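I finally went for the eye exam in August, after putting it off for two years. Dr. Yimer's office is on the second floor over the bakery in Gulley, and the whole visit took less than an hour. My distance prescription had barely changed. The reading part had.

She suggested progressives. I said I'd try them, paid $206 with the insurance, and picked them up 11 days later.

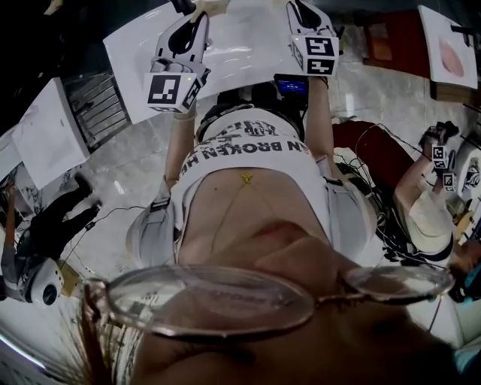
The first week was rough on stairs. Da-eun told me to point my nose at whatever I wanted to read and drop my chin for steps, and that helped more than the leaflet did. By day 5 I could drive at night again. I still take them off for long stretches at the computer.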